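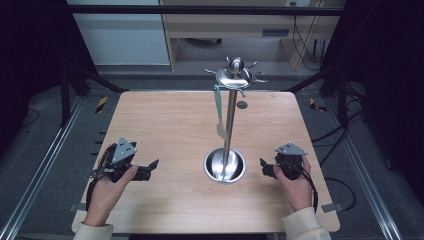 Skundo hand-held gripper pair, reviewed by Ansel Quintanilla

The pitch from Skundo is that you hold one gripper in each hand, do the job yourself, and the robot learns from the recording. No remote arm to steer, no joysticks. I had the pair on loan through July and I remain hard to convince.

Setup is easy enough. Each unit has a cable, and the cables are my first complaint. The one on the right goes over the side of the table and wants to hang toward the floor, so it tugs at your wrist whenever you reach across. The left one curls up beside your hand. Skundo calls this "natural motion." My forearms disagree.

For a test task I used a steel mug tree with a green strap on one of its hooks. Taking a strap off and hanging it back on a different hook sounds like nothing. With fingers it is nothing. With these jaws I needed 12 tries before I got a take I'd want any robot to copy. A thin strap gives you very little feel through the grip, and the curled hooks are closer together than the jaws would like. The shiny metal may be a problem for the vision side too, but I can't pin that on the grippers.

The manual suggests 1000 demonstrations for a simple task and 2000 for anything with cloth. I got through 47 in one sitting and my thumbs were done. So who is recording the other 1953? The brochure doesn't say.

Compared with the Aveck remote rig I tried last year, this is faster per take, and a new person can start within minutes. I'll give it that. The Aveck was slow and made me seasick, but every motion it saved was one the arm could really make. With the Skundo set I kept twisting my wrists in ways our Campbell arm can't follow, and the Plikden software only flagged it after I'd finished.

Build quality is good, the price is not. Borrow a pair before you buy one.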